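**Ticket 223: hand keeps missing the lower door (laundry task, student project)**

Status: open, but much happier than this morning 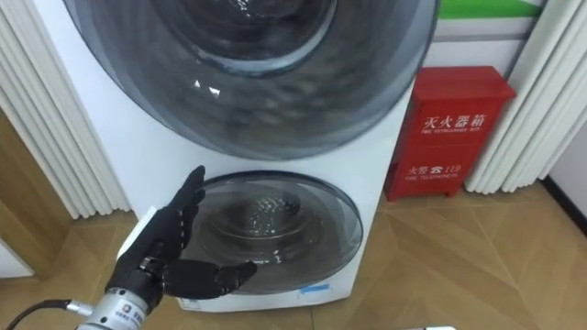 Right, so our laundry project has been stuck on the same step since the start of July, and I'm writing it all down before I forget which bits I've already tried. The job is to get the hand to the small door on the washer, hook the edge and pull. What we keep getting is the thumb lying over the glass with the first two fingers sticking up beside the door, which is a lovely pose if you want to wave at the laundry but no good for opening anything. The dark rim round the window is where I want the fingertips. The big smoky door on top is a job for next term, please don't add it to this ticket!

**What I've tried so far**

- Restarted everything, obviously. Same miss, same side.
- Swapped to the older Dredel grip file. The fingers curled sooner, but the thumb still got there first.
- Reseated the black cable where it goes into the wrist. The hand had been dropping out every so often and it hasn't since, so I'm calling that a separate fault (and fixed, touch wood).
- Slowed the approach right down. Took ages, missed in exactly the same place — so it isn't a speed thing.

**10.40**

Beverley Fairweather had a look over my shoulder and asked when we'd last redone the door position. Er. We hadn't, not since we mopped the floor and pushed the washer back. I'd been reading finger logs for two days and the machine had moved. I've put a strip of tape down by the front of the base so we can tell if it shifts again.

**11.25**

Redid the door position with the Nakajima script. It fell over the first time with "not enough points", so I bumped the setting from 300 to 1,000 and it ran through fine. The new position is further back and a touch to the right, which fits.

Ran it 3 times after that. Fingertips on the rim twice! The other go, the thumb landed on the glass again and slid off, and I hit stop.

**Where I've got to**

The position was most of it. What's left looks like finger order to me: the thumb comes across before the other fingers have opened out. In the Grekanwood branch there's a hold on the thumb that somebody wrote for the mug task, and I'd like to borrow it if whoever owns it doesn't mind. I haven't merged anything yet.

**Still to do**

- [ ] Try the thumb hold on the lower door
- [ ] Check the glass isn't confusing the depth reading (it's clear and there's a metal drum behind it, so I have my suspicions)
- [ ] Write the new door position into the shared settings, it's only on my laptop at the moment
- [ ] Ask Beverley if we can book the room again before the Bestedton open day

If you're on the afternoon slot, please use my settings and don't lean on the washer. Add your runs underneath with the time, even the rubbish ones — I'd like to see whether the thumb does it for you as well.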